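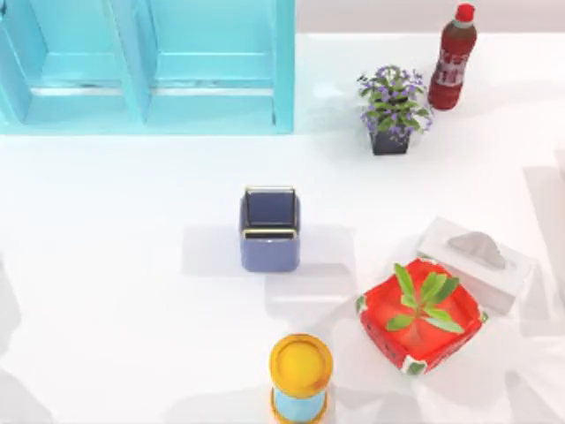
Mwangi Lyimo wrote:
> I read the note on clutter randomization twice and I still don't see why
> the distractors should help. If the policy only ever has to deal with one
> target object, every extra thing on the table is noise it has to learn to
> ignore. Did you compare against a clean table with the same number of
> demos? And are you randomizing the arms' start poses too, or only the
> objects?

Hi Mwangi, hi all,

Yes, we did compare, and I'm so glad you asked, because the clean table run is my favorite part of the whole thing!

Same policy, same training budget, 428 simulated demos in each set. The task is plain placing: one object gets picked up and put into the open-topped box. In the clean set there is nothing on the table except what the task needs. In the cluttered set we scatter other stuff around at random (bottles, plants, tissue boxes, trays, a cabinet if there's room) and throw away any layout where the planner can't find a path for both arms. Then we test both policies on 162 new cluttered layouts that neither one saw in training.

Clean: 36 successes out of 162.
Cluttered: 67 out of 162.

I know 67 is nothing to frame and hang on the wall, but look at the gap! Duyên Phan went through the failed runs from the clean policy and most of them are the arm heading straight for the wrong object, usually something close in color to the target. The cluttered policy hardly ever does that. It mostly fails late, at the grasp, which is a much nicer problem to have (and one we sort of know how to work on).

On your second question, start poses are fixed for now. Both arms begin off to the sides, mostly out of the top camera's view. Miloslav Machala thinks we should jitter them and I think he's right, but it breaks the path cache in Drotlow and I haven't had the patience to fix that yet.

Two things I'd be careful about before anybody quotes these numbers:

- one training seed each. More are running.
- the object set at test time is the same as in training, only the layouts are new. Rommel is putting together a held-out set of objects and I expect both scores to drop.

Also, we didn't touch lighting at all. Shadows are soft and they all fall much the same way, so I would not be surprised if a policy trained like this got lost under a desk lamp. If somebody on the list has tried varying light and clutter together I would love to hear how you kept the training time sane.

The layout generator is in the Maglaya branch, and you can set the number of distractors to zero to get the clean set back. Please try it on your own task and send me whatever you get, good or bad!

Mark Anthony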